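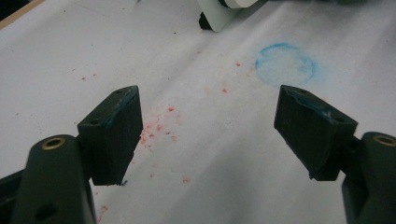

Stivel Bench Trimmer, Set-up Guide
Section 4: Bench, paper and first cuts

Revised 2026-01-03. Replaces the folded sheet in the box. If you have the older Rekholm model the base is the same but the clamp isn't, so skip to the Rekholm notes further down before you touch the clamp.

Before you start

Blade guard on. Leave it on until step 8.
You need the hex key (taped under the base), a soft cloth, a pencil, a steel rule, and scrap paper. Plenty of scrap. Plain copy paper is fine.
Clear the bench properly. Not just the middle. The arm swings out past the back edge and it will find your coffee.

CAUTION: The blade is sharp out of the box. Keep kids and pets out of the room during set-up. Never carry the trimmer by the arm.

Placing the base

1. Pick a flat surface, waist height if you can. A kitchen table will do for light work. Folding tables flex, don't use one.
2. Lift the trimmer out by the two side cutouts. Foam stays in the box, you'll want it if you ever ship the thing.
3. Set it down with the handle toward your cutting hand. Left-handed users: see Left-hand set-up, end of this section.
4. Press on each corner. Rocking? Turn the adjustable foot (rear, far side from the blade) until it stops. Quarter turns. Check again.
5. Wipe the bed with the dry cloth. There's a thin film of oil from the factory and it will mark your first sheets if you leave it.

Note: rubber feet can leave marks on varnished wood. A sheet of card under each one fixes this.

Fitting the side guide

6. Slide the guide into the slot at the top of the bed, numbers facing up. It goes in tight. Don't use a hammer, we've had some back with dents.
7. Start both guide screws by hand, then snug with the hex key. Not fully tight yet.
8. Guard off now. Raise the arm all the way until it clicks and stays up by itself. If it drops, stop here and go to Arm tension.

CAUTION: With the guard off, fingers stay on the bed side of the clamp. Always. That includes picking up offcuts.

Squaring the guide

This is the part everyone rushes. Please don't, everything you cut later depends on it.

9. Take one sheet of scrap. Push the long edge against the guide, clamp down, cut a thin strip off the short side.
10. Flip the sheet over, face down, same long edge against the guide. Line up the fresh cut with the blade and cut again, thin as you can.
11. Look at the second strip. Same width end to end means the guide is square. A wedge means it's off.
12. Off? Loosen the screw farthest from the blade, nudge the guide by a hair, tighten, repeat with a new sheet. The strip shows double the real error, so correct half of what you see.
13. Once it's right, tighten both screws fully, near one first. Run the test one more time. Tightening sometimes pulls it.

Note: the printed lines on the bed are for quick placement only. Trust the guide. For exact work, measure with the steel rule and a pencil tick.

Arm tension

The arm should stay up when raised and come down with a light, even push. Tension nut is at the pivot, under the black cap.

Arm falls: turn the nut clockwise, small turns, try after each.
Arm is stiff or squeaks: counterclockwise, then one drop of light machine oil on the pivot. One drop. Wipe teh rest.
Arm grinds or feels gritty: don't adjust. Lower it, guard on, blow out the pivot with a hand blower and try again.

Do not use cooking oil or spray lubricant. It creeps down the blade and onto your paper.

Paper and stack limits

Maximum stack: 10 sheets of ordinary copy paper. Fewer for anything heavier.
Card: four sheets, less if it's coated.
Watercolor paper, chipboard: one at a time, slow.
Tracing paper: put a sheet of copy paper on top and one underneath or it bunches.
Photo prints: face up, with clean scrap over them, clamp marks show on gloss.
No fabric, foil, laminated sheets with air pockets, or anything with a staple in it. One staple will nick the blade and you'll see the nick in every cut afterwards.

Let paper sit in the room overnight before a big job. Straight out of a cold garage it curls, and curled paper does not cut square no matter how good your guide is. Store reams flat, wrapper on.

Making a clean cut

Jog the stack first: hold it loosely on its long edge, tap on the bed, turn, tap the short edge. Fan it if it sticks. Against the guide, clamp down, pull the arm in one smooth stroke toward you and down. Don't saw. Don't stop halfway to look.

Ragged bottom sheet? Add a piece of scrap under the stack.
Sheets creeping sideways? Clamp not down, or too many sheets.
Curved cut? Usually too many sheets. Could be a loose blade screw, check those next.

Grain matters when you fold later, less so for trimming. If you're cutting pages for a booklet, mark the grain direction lightly on a corner that's coming off anyway.

Blade care

Wipe after each session, spine to edge, never along the edge. Replace the blade at 3000 cuts, sooner if you cut a lot of card. Order part 1626. It fits both the Stivel and the Rekholm. The Bouzid blade looks identical and is not, the holes are off and the arm won't close.

Old blades: wrap in the card sleeve from the new one, tape all round, write BLADE on it. Ask your local waste site what they accept. Never loose in the trash or recycling.

Rekholm notes

The clamp on the Rekholm is a plain bar with no spring. Press it with your free hand the whole way through the cut.
No click when the arm is up. Normal. It still has to stay up.
Guide screws take a flat screwdriver.
Everything else as above.

Left-hand set-up

Guide comes out and goes in from the other end, numbers still up. Turn the base so that the blade is on your left. The clamp lifts off, rotates and drops back onto its pegs. Arm can't be swapped on this model. Redo steps 9 to 13 afterward, all of them, even if it looks fine.

Putting it away

Arm down. Latch closed. Guard on. Empty the offcut tray, it's shallower than it looks and strips get under the base and tilt it. Cover if the room is dusty. Flat on a shelf, never on end, nothing heavy on the arm.

Spare parts and the long warranty form: Vukerstead parts desk. Have the serial number ready, it's on the label under the base near where the hex key was. Keep your reciept.

Next: Section 5, Angled cuts and mats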